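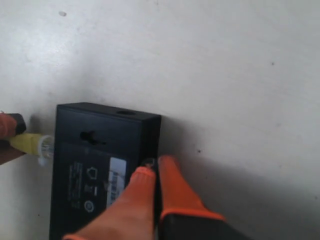 Good practice rules for cable handling

Dear Mal-soon Shin, thank you again for your patience with us over the winter! The Celanmont handling rules now stand at 2,207 recorded trials, and Meirion Humphreys has finished the section on holding a housing steady while a plug is brought to it. We still owe you the wording on fingertip wear, which has been a slower (and, I must admit, more argumentative) business than we planned in October.
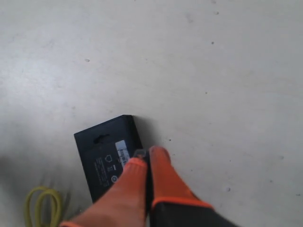

Gripper at the right edge of the black housing, yellow cable coiled to the left.

The Undholm draft follows next month.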